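Laundry in Shared Housing: Final Report

Introduction

My project looked at how students in a shared house do their laundry and whether a few small changes to the laundry corner would save water and cut down on arguments. The house is called Larkari and belongs to a student housing group. Before the project there were no rules for the washer except a sheet of paper on the door, and most people had stopped reading it.

I picked this topic for the household systems course because I live in the house and do my own wash there every week. The assignment asked us to choose one everyday task, record how it is done, change something, and record it again.

Method

I kept a log sheet next to the washer for two periods. The first ran before any changes were made and the second ran after. Each person who used the machine wrote down the start time, the program, and whether the load was small, medium, or full. They did not have to write their names. I also asked people to write down how long their clothes sat in the drum after the program ended, if they knew.

In total I collected 200 usable entries. Some had to be thrown out. A few people wrote only a start time, and one page got soaked by a bottle of softener and could not be read. I weighed a number of loads on a luggage scale to check what people meant by "full." The answer varied a lot. One person's full load was another person's small one, so the load size column should be read with that in mind.

The laundry corner

The washer is a top loader, and that matters for how people use it. With a front loader you can leave a basket on top of the machine. With a top loader anything left on the lid has to be moved before the next person can start. In the first log period this was the most common complaint in the comments column. People came down to find detergent, socks, or somebody's folded towels on the lid, and they did not know where to put them.

The controls were the second complaint. New tenants did not know which program to pick and mostly pressed start on whatever came up first. The manual had been lost before I moved in. 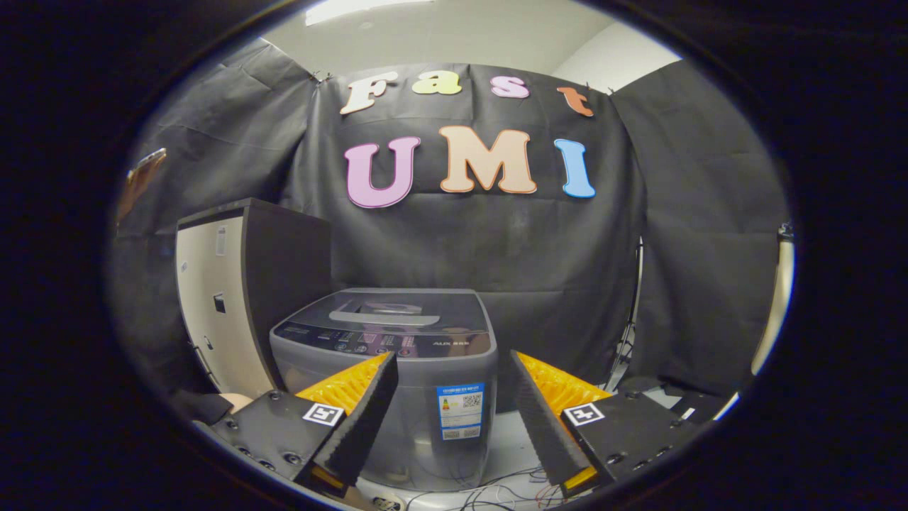 Nii Abubakari
Household Systems, Project Report
Sunday, May 24, 2020

The machine is an AUX. The control panel runs along the top edge with small buttons and icons, and the energy label is still on the front with its colored bar chart and a QR code. I used the label as a starting point when I explained to the others why the choice of program makes a difference. A tall cabinet with a cream front stands to the left of the washer.

Changes

I made three changes in April. The first was a rule that nothing stays on the lid. The second was a one-page guide to the programs, written in plain words, with the short program listed first. The third was a rule for finished loads. If the clothes have been sitting for 45 minutes, the next person may take them out and put them in a clean basket. I bought 2 baskets for this purpose and paid for them out of the project money.

I had wanted to add a booking sheet too, but the house meeting voted against it. Most people said they would rather check the machine than plan their wash days ahead.

Results

Entries marked "small" went down in the second period and entries marked "full" went up. The short program was chosen more often than before. Complaints about things on the lid stopped after the first week, then came back once during exams.

The rule for finished loads worked less well. Several people did not like touching other people's clothes and waited anyway. One comment said, "I would rather wait an hour than move a stranger's underwear." I do not have a good answer to that. A phone timer would help, but only if people set it.

I could not measure water use directly. The house has one meter for everything, and showers and cooking hide any change from the washer.

Further work

The lint filter should get its own line in the guide. I left it out, and two tenants asked me where it was. The log sheets are in a folder in the kitchen for anyone who wants to continue them next year.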